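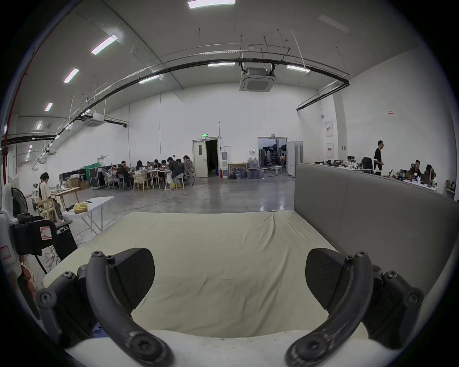 Dec 19, 2020

I have now flattened the same piece of cloth 1441 times. I know the number because the logging software tells me at the end of every shift, in a cheerful green font, as if I might want to share it with my family.

The job, for those who missed the November post: I hold a gripper on a handle, squeeze it, and do household things with it while it records. A learning system at the other end (Hernow, the company, calls it "the student") is supposed to watch all of this and pick up how to handle cloth. I was told the work suited patient people. I said I was patient. I had not at that point tried to pinch the corner of a bedsheet with two ribbed black thumbs.

Some things I've learned since then, in no order.

Wrinkles come in families. There's the short crumbly kind you get near the edge you're standing at, and then there are the long diagonal ones that run halfway across and laugh at you. The short ones go away if you pat them. The long ones only move. You pull at the right side and the wrinkle strolls off to the left, and when you go after it there it's back again, with a friend. I've started to think of the khaki cloth as a colleague I don't much like but have to eat lunch near.

You aren't allowed to be too good at it. This took me a while. In my second week I had a routine, very smooth, grab and drag and sweep, and I was proud of it, and 202 of those takes got thrown out for being "low variety." They were all the same take! The student learns nothing from a person who has found a groove, apparently. So now the instructions say to begin from a different mess every time, to come at it from the left as well as the right, and to leave mistakes in as long as I fix them. I fumble a corner, I go back for the corner, and that counts as a good example. It's the only job I've had where dropping things and picking them up again is billable.

Making the mess is its own skill. We had a page of guidance from the Skiltodley office on how to rumple a cloth "naturally," and you have never seen anything as unnatural as a grown adult trying to follow it. Toss, don't place. Don't look at it while you toss. Mine kept landing in a neat heap like a napkin at a wedding.

Then there's speed. If I move the way I'd move with my own hands, the recording smears and the take is useless. If I go slowly enough to please everybody, one cloth takes as long as a bath. The compromise is what I call museum speed. I caught myself doing it at the grocery store, reaching for a can of beans like it was a Fabergé egg.

The room doesn't help or hurt, it just goes on. It's big and bright, with gray concrete under you and a lot of ceiling lights over you, and people at tables all the way to the back wall. Someone is always sitting down and someone else is always getting up for water. I used to wait for the background to settle before I started a take. It doesn't settle, and the people who train the student would like it not to, so that the poor thing doesn't grow up believing cloth only exists in silence.

My wrist hurts in a place I didn't know was wrist. The handle wants a steady squeeze, and by take 13 or so of a block my steady squeeze has opinions. We break after 16. I shake my hand out like a swimmer and eat something with the other one.

Do I know if it works? I do not. The Fluvumstead people are the ones with the robot that gets whatever I've taught it, and all I've seen is one clip, in which an arm approached a towel, took hold of it, considered its options and let go. I felt seen. That was my pause, I'm nearly sure of it, the little hover I do when I can't decide between two corners. I must have recorded it a few hundred times before I noticed I did it.

I asked if I should stop hovering. The answer came back that they'd prefer I hover less but still some.

Next block is towels, which are thicker and, I'm promised, hold a grudge. After that, the Baldursdóttir set: fitted sheets. I've asked for the fitted sheets to be given to someone else and I'm waiting to hear.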